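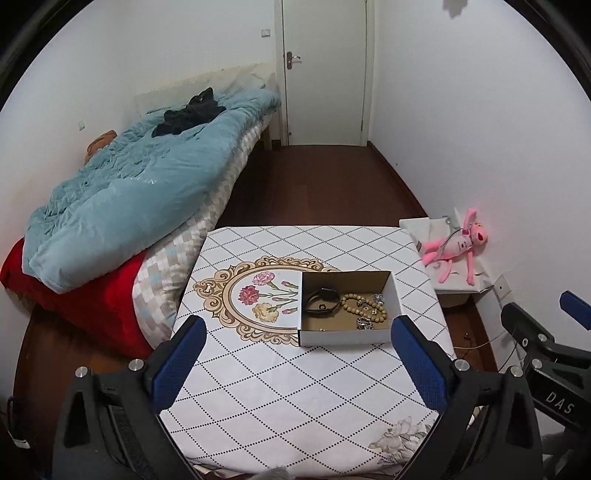 The Giltimham Jewelry Swap is back this October, and if you have a box of odds and ends sitting in the bedroom that you have been meaning to go through since last year, now is a very good time to do it. The swap takes in costume jewelry, watches and small trinkets of every kind, in any condition, and passes them along to people who will wear them, mend them or take them apart for the beads. What the organizers like to see come through the door is a plain open cardboard box with a bit of everything in it, say a black watch at one side, a bracelet of round yellowish-tan beads with a few little metallic charms, and one or two sparkly ornaments that may once have gone with a particular dress. Set out on a flowered tablecloth at home, a box like that takes very little time to look through, and it is surprising how many memories come up along the way!

Last fall's swap brought in 237 boxes, which was a good deal more than the hall on Steltham Street had been set up for, and by the middle of the afternoon the sorting had spilled out into the corridor and halfway up the stairs. This year the swap has the larger room at the back as well, with extra tables borrowed from the Plernel craft club, and there is space for 300 boxes if people are kind enough to bring them.

Drop-off opens at 8 in the morning and runs until noon. The swap itself starts at one o'clock, after everybody has had a chance to get a sandwich, and goes on until the tables are bare or the lights go off. Each person who brings a box gets a paper ticket good for one box of somebody else's things, and extra tickets can be bought at the door for a small sum that goes toward the hall's heating.

A few small requests, all of them learned from last time. Please leave the lid off or tape it to the bottom, so that the sorters can see what they have. Keep necklaces and fine chains in a twist of tissue paper, as one long tangle took two patient people most of an hour to undo. Watches are welcome whether they run or have been stopped for years, and loose charms and single earrings are welcome too, for the bead table goes through them faster than anything else. Anything of real value, or anything a daughter or a cousin might ask after some day, is better kept at home until the family has talked it over.

The Nwachukwu repair shop will have a bench by the window again, changing watch batteries and closing up jump rings while you wait, and there was quite a line for that last year, so come early if you have a favorite piece in need of attention. Coffee and two kinds of cake will be served in the front room all day long. Boxes left over at closing will go to the school in Plernel, where the art classes are planning a large mosaic for the entrance hall and can use every last bead.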